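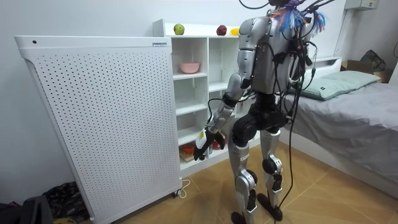

Two Printings of The Wendov Crossings

I have now read Costel Radu's river memoir twice in two different printings, and the differences are large enough to write down. The first was the Kofler hardcover. The second was the Droltbridge paperback, which I bought in December to have a copy I could mark up. I assumed the text would be the same.

Some background for anyone who has not read it. Radu worked as a deckhand and later as a pilot on the Wendov, a wide and slow river with a tidal lower section, and the book covers his years on the ferry between Girndale and the east bank. It is a work memoir. There is one accident, told flatly in a few pages, and there is a long chapter on engine repair that most reviewers skipped and that I think is the best thing in it. The English text is by Shahab Rezaei, who keeps the sentences short and leaves the river terms alone where English has no good match. I can't read the original, so everything below is about the English only.

The Kofler hardcover runs to 235 pages including the glossary. The paperback is shorter, and at first I put this down to the smaller type. The type is smaller, but that does not explain all of it. Chapter 4 in the hardcover ends with a list of soundings Radu took from the bow over one summer, with the depth in feet and a short note on the bottom: mud, mud, gravel, mud and shell. In the paperback the list is gone and the chapter ends on the paragraph before it. There is no note saying so.

I went looking for other cuts and found these.

The glossary has been reduced. The hardcover has 102 entries. I did not count the paperback's with the same care, but it fits on four pages with wide margins, and most of the rope and mooring terms are missing. Several of those terms are still used in the text without any explanation. "Dead line" comes up in the night crossing chapter, where it matters a good deal which line he means, and a paperback reader has no way to look it up.

The map has been moved from the endpapers to a single page facing chapter 1. It has also been cropped at the south end, so the lower landing is off the page. This is a problem in chapter 9, where the ferry drifts past the lower landing in fog and Radu gives the bearings. In the hardcover you can put a finger on the map and follow him. I did this the first time through and found that the bearings work. The second bearing puts him slightly closer to the bank than he says, but the map is drawn at a small scale and I would not hold him to it.

The dates at the chapter heads are gone too. I go back and forth on this one. The chapters are not in strict time order, and the heads in the hardcover gave a month and a river stage, such as "October, low water." A reader could ignore them. But the engine chapter takes place before the accident and is printed after it, and if you lose the head you will read it as though he had gone back to work on the same engine. He had not. The engine in the accident was the replacement.

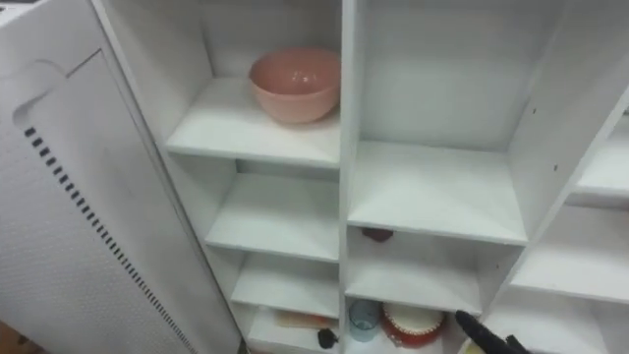

White shelving, open cubbies.

Now the additions, because there are some. The paperback has a new afterword by Rezaei on how the translation was done. He says he worked from a typed copy with Radu's own corrections in the margins, and that he asked for a drawing of the steering gear before he would start on chapter 6. It shows. Chapter 6 is where Radu describes the chain and rod linkage from the wheelhouse to the rudder, and in a lot of books of this kind that passage would be mush. In this one I could sketch the layout from the words alone. I did, and it took three tries, with the mistake in each case being mine. I had the idler on the wrong side of the bulkhead.

Rezaei also corrects an error. In the hardcover, the ferry leaves Girndale at the top of the flood and arrives on the east bank with the ebb "already 3 hours old," which cannot be right for a crossing that Radu puts at about 30 minutes everywhere else. The paperback changes this to a wait at the landing and then a crossing. The afterword explains that a full sentence was dropped from the hardcover at the proof stage. I had marked that page the first time through and decided that Radu had misremembered, so I owe him that one.

The index is unchanged, which means its page numbers are still the hardcover's. Looking up "bilge pump" in the paperback takes you to a page about his aunt.

As for the physical books: the hardcover is sewn and opens flat after some work. The paperback is glued and the spine has already creased at the engine chapter, where I left it face down on the bench for an evening. The paper is thinner and takes pencil well. It does not take ink. I tried one page with a fine pen and the line came through to the other side.

A few notes on the book itself, since I seem to have spent this whole post on its packaging. On a second reading I liked the early chapters less. There is a good deal about his school and the house in town, and he is not at ease with it. The writing changes when he gets to the boat. He starts giving weights and distances, and he stops telling you how he felt. The pages on learning to judge the set of the current by watching a moored skiff are very clear, and I have not seen it explained that well in any of the handling manuals I own. He also admits how often he got it wrong in his first season, and by how many boat lengths.

The accident chapter reads the same in both printings. I checked it line by line.

If you can find the hardcover used, buy that one and photocopy the afterword from a library copy of the paperback. If you can only get the paperback, pencil the chapter dates in. I can type up the list from my copy, along with the chapter 4 soundings, for anyone who writes and asks. I have also sent Droltbridge a note about the index and will add their answer to this post if one comes.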